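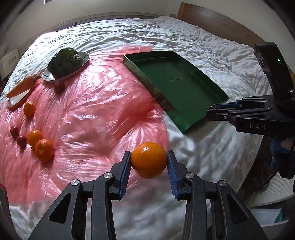 An orange held between the ridged blue pads of one hand-held gripper, with a second gripper at the corner of the green tray.

Gruvex publishes household comparison of finger pads for hand-held grippers

August - Gruvex, the independent test house for light handling equipment, has published the results of a comparison of finger pads for two-jaw hand-held grippers. The work was commissioned by Sillon, which supplies replacement pads and linkage parts to research groups and small integrators, and was carried out in furnished domestic rooms as well as at the Gruvex bench.

The comparison covered 2 pad patterns, one ridged and one smooth, fitted in turn to grippers of the same size. Operators completed 3,496 recorded grasps over 39 working sessions. Each grasp was scored for first contact, hold, transfer and release, and every item was inspected for marks after it had been put down.

Most published pad figures are obtained with machined blocks and cylinders on a rigid table. Gruvex was asked to find out how far such figures carry over to a home, where the surface beneath an item gives way and the item itself is seldom a regular shape. A bed was therefore chosen as one of the principal work surfaces. It was covered with thin plastic sheeting, and fruit and vegetables were set out on it by hand, with plates and a tray serving as places to pick from or deliver to.

"A bench result is a fair starting point for a buyer, but a mattress moves when you press on it and a sheet of plastic moves with it," said Dougal Nisbet, Head of Handling Trials at Gruvex. "We wished to see which pads forgave a poor approach, and by how much."

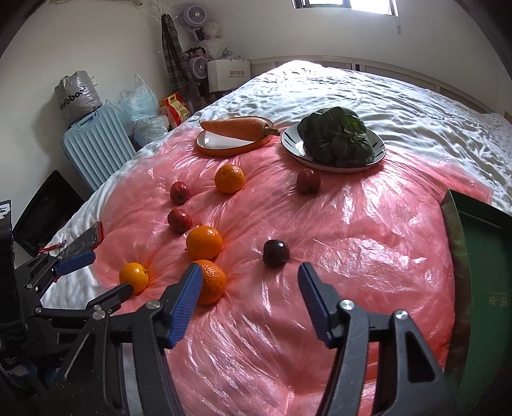

Operators were instructed to begin each grasp with the jaws fully open and to close at a steady rate. They were not permitted to steady an item with the free hand. Where two grippers were in use, one operator worked both, and the report treats these two-handed sessions separately from the single-gripper results.

The ridged pattern gave the more dependable hold on round fruit, in particular where the fingers met the item above or below its widest point. The smooth pattern released more cleanly and was preferred by operators for placing small items on a plate. On leafy vegetables neither pattern showed a clear advantage, and the report recommends that buyers with this kind of work carry out their own checks.

Tray handling produced the widest spread of scores. A pad that performed well on fruit did not necessarily perform well on a thin raised edge, and the angle of the wrist had more effect than the pattern of the pad. Gruvex intends to look at this again with deeper pads - a point raised by several operators in their session notes.

Cameras and controllers were outside the scope of the comparison. The camera position and the recording settings were kept the same for both patterns, and grasps with an incomplete recording were left out of the total given above.

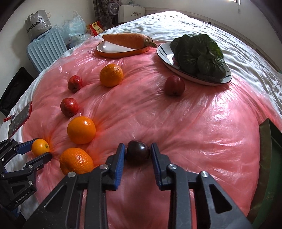
Two grippers at work during the household comparison, one with its fingers open around a plum and the other closed on a tangerine.

The full report sets out the scoring method, the cleaning routine followed between sessions and the wear observed on each set of pads. It also includes the session sheets in blank form, so that other laboratories may repeat the work with their own equipment. Sillon had sight of the findings before publication but took no part in the scoring.

A second stage is in preparation at the Gruvex rooms in Lonley. It will extend the comparison to soft packaging and folded cloth, using the same scoring method. Suppliers who wish to have pads considered for inclusion should write to the trials office, stating the jaw width and fixing pattern for which their parts are intended. Two complete sets of each pad will be required.

Notes to editors

Gruvex carries out comparative testing of grippers, hand tools and light lifting aids for manufacturers, distributors and public buyers. It does not manufacture or sell handling equipment.

The report is available on request from the Gruvex press office, as are the photographs in this release. Requests for interviews with Dougal Nisbet should be sent to the same office.

Ends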